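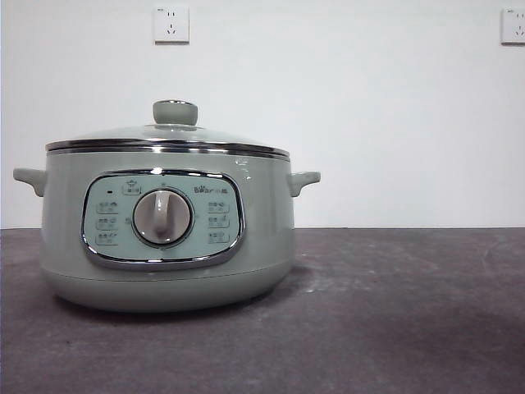

Kadri Rimkutė swears by starting potatoes in cold salted water, never boiling, and says every gluey mash she has eaten began the other way.

Ok so, quick mash, the way we do it at Flurnar. Feeds 3.

Peel, cut into even chunks. Rinse. Into the pot, cold water to cover, big pinch of salt. Lid on til it bubbles, then tilt it.

Simmer 15 minutes. Knife should slide right out. If not, couple more.
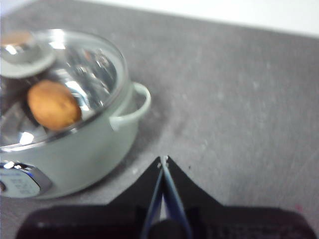
Green pot, glass lid, one potato.

Drain. Back in the hot pot, heat off, shake it around a minute so the steam goes. Dont skip this.

Mash by hand. No blender!! Butter first, then warm milk, a splash at a time. Stop when it looks a tiny bit too loose, it firms up on teh plate.

Salt again. Pepper. Done.

Leftovers: fridge, lid on, fry as patties next day. Flour your hands first.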